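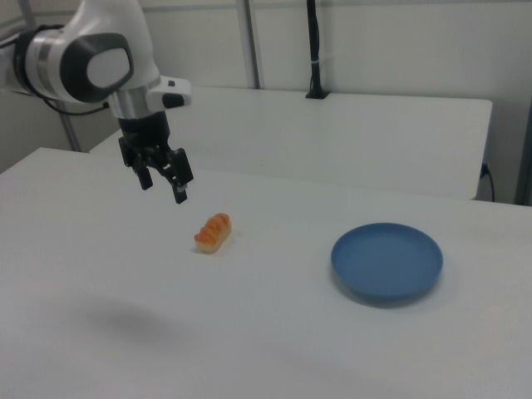 Minutes of the equipment review meeting, Pemholm site
August

Meeting opened at 9.40 am. Apologies were received from the Zonevar liaison. Minutes of the previous meeting were accepted with one correction: the hire period for the Tadine kit is 67 days, to be counted from delivery and not from the date of the order.

1. Tadine arm kit, trial report

The bench group reported on the first part of the trial. The kit is being tested on light pick-and-place work with toy food pieces and plates, as agreed in July. The sushi piece was chosen as the first item because it is small and has to be set down the right way up. Plate position is changed between runs.

The group has logged 693 runs out of a planned 700. The last seven are held over until the new finger pads arrive. Results by item will be circulated once the set is complete, and the meeting agreed not to discuss partial figures.

Points raised:

The two-finger gripper is easy to fit and remove. The supplied hex key is poor and members have been using their own.

The approach angle matters more than expected when a piece lies diagonally to the table edge. The Tadine manual covers this in a single paragraph. The group has written a half page of its own and will send it to the supplier.

Shadow from the arm falls across the near part of the table in the afternoon. One member asked for a second lamp. Agreed to try moving the existing lamp first.

Cable routing behind the arm is to be checked at the start of each session and initialled on the sheet.

2. Comparison with the Zonevar offer

Zonevar has quoted for a similar kit with a longer service plan. The quote does not include training. The meeting felt the two could not be compared until Zonevar confirms whether spare fingers are covered. Deferred.

3. Service agreement

Szabó, who would service either kit, have offered a call-out within 70 hours. Several members thought this too slow for term time. The office will ask for a next-day option and a price for it. The labour rate in the draft is fine as it stands.

4. Other business

The catalogue entry for the rear table still lists it under the old room. To be fixed.

The colour labels for the storage bins have come in the wrong size and will be returned.

Actions

Bench group: finish remaining runs, send notes to Tadine.
Office: write to Zonevar about spares and training, write to Szabó about call-out times.
Stores: return labels, update catalogue.

Meeting closed at 10.55 am. Next meeting to be set when the finger pads have arrived.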